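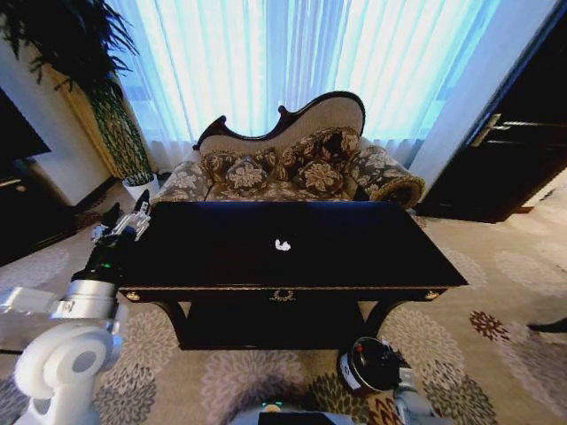 Departamento de Conservação e Mobiliário – Núcleo de Ensaios de Produtos

Cera de acabamento Steltora para superfícies lacadas: apreciação após utilização

Publicado em 13 de junho de 2026

O Núcleo procedeu à avaliação da cera de acabamento Steltora, comercializada em lata de 642 gramas e indicada pelo fabricante para madeiras envernizadas e lacadas. O pedido partiu dos serviços responsáveis pelas salas de receção, onde o mobiliário escuro de aparato, com filetes dourados e puxadores de latão, exige manutenção frequente e mostra com facilidade marcas de dedos e vestígios de pó.

Foram tratadas peças de três salas. Antes da aplicação, as superfícies foram limpas a seco e deixadas em repouso. Não se recorreu a detergentes nem a produtos com silicone, que dificultariam qualquer intervenção posterior no verniz.

Aplicação

A cera apresenta consistência firme, quase dura quando a lata é aberta em ambiente fresco. Espalha-se melhor depois de trabalhada alguns momentos no pano. O fabricante recomenda uma espera de 15 minutos antes do polimento, prazo que se revelou adequado nos tampos planos. Nas pernas curvas e nas molduras salientes, o excesso acumulado nas reentrâncias secou esbranquiçado e teve de ser retirado com escova macia. Aconselha-se, nestas zonas, uma quantidade muito reduzida.

Os ornamentos dourados não devem receber o produto. O folheto refere-o apenas no verso, em corpo de letra pequeno, e considera-se que a advertência deveria constar da tampa. O Núcleo protegeu os filetes com papel antes de iniciar o trabalho.

Para o polimento compararam-se dois panos: o Lã, de tecido espesso, e o Erko, de microfibra. O primeiro deu um brilho mais contido e uniforme. O segundo é mais rápido, mas deixou pelo nos cantos e obrigou a uma segunda passagem.

Resultado

O acabamento obtido é acetinado, sem aspeto gorduroso, e atenuou os riscos superficiais. Os riscos que atingem a madeira mantêm-se visíveis, como seria de esperar de um produto desta natureza. O odor é intenso durante a aplicação e recomenda-se a abertura das janelas; nas salas com cortinados pesados, persistiu até ao dia seguinte. Os estofos próximos devem ser afastados ou cobertos, dado que a cera mancha os tecidos claros e a sua remoção é difícil.

A resistência às marcas de copos é mediana. Continua a ser necessário o uso de bases.

Apreciação global

Atribui-se ao produto a classificação de 4 em 5. A qualidade do acabamento justifica a aquisição para peças de uso corrente. A pontuação foi reduzida pela insuficiência das instruções e pelo fecho da lata, que se deforma à segunda abertura. A Steltora é distribuída pela Duseo, que disponibiliza a ficha técnica mediante pedido escrito.

Não se recomenda a utilização em peças com lacagem antiga sem parecer prévio do Departamento. A próxima observação das superfícies tratadas está prevista para outubro.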